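2019-07-25

Stastau, second night. Checked in at the Paredes at 16:10 after a slow transfer from the airport.
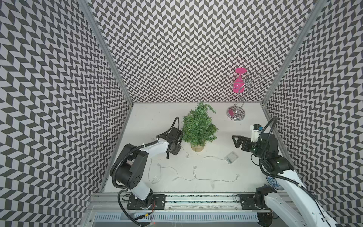

The room rate includes breakfast but excludes the city tax, which is collected in cash at the desk on arrival. The booking confirmation listed it as payable at checkout. I have noted the discrepancy for the expense claim and kept the receipt.

Last night was at the Nota, on the station side. Moved because the Nota had one night only at the quoted rate and wanted nearly double for the rest of the stay. The Nota's bed was better. The Paredes has the better desk, the better chair and a window that opens fully. On balance I would book the Paredes again for any stay longer than two nights.

Room is on the fourth floor, rear. Elevator holds four people on the plate, three with luggage. The key card has to stay in the wall slot for the air conditioning to run, so the room warms up whenever I go out. A second card solves this. The desk gave me one without discussion.

Air conditioning: lowest setting on the panel is 19. The unit cycles at night and the restart is audible from the bed. Fan on low with the window tilted was quieter for the hour I tried it this evening. Will run it that way overnight and see whether the street is a problem after the bars close.

Wi-Fi requires a new login on each device every 24 hours. Signal is strong at the desk and weak in the bathroom corner. A call home held for forty minutes without a drop. Outlets: two at the desk, one by the bed on the left side only, one in the bathroom marked for shavers. I moved the lamp to free up the bedside one.

Water pressure is good. Hot water takes a while to reach the fourth floor. The shower drain is slow — the tray fills to the ankle if the tap is fully open. Reported it at 18:00. The clerk wrote it on a slip and put the slip in a tray with several others.

Walked to the old harbor before dinner. From the front door it is 20 minutes at a normal pace, downhill going and uphill coming back. The hotel's site says ten. The tram covers the same distance in two stops, but the wait at the lower end was longer than the walk would have been. Day ticket is only worth it from the third ride on.

Dinner at Iltano, on the corner below the tram stop. Fish soup, bread, a half carafe of the white. Service was quick until the check, which took two requests. Closed Mondays, per the card on the door.

Yaneth Tamayo called at 21:00. She arrives tomorrow on the midday train and is booked here as well, on the second floor, street side. I told her about the card slot and suggested she ask for a rear room when she checks in. She would sooner have the lower floor and not depend on the elevator. She also asked about November. We agreed to look at the same hotel again, provided the rates drop after the season, and to compare against the Nota for the full stay and not night by night.

To do in the morning: breakfast before 8:30, when the tour group comes down. Ask about the drain again. Get small bills for the tram machine — it refuses anything larger than a ten. Confirm late checkout for Sunday in writing.

Window tilted, fan on low, 23:15.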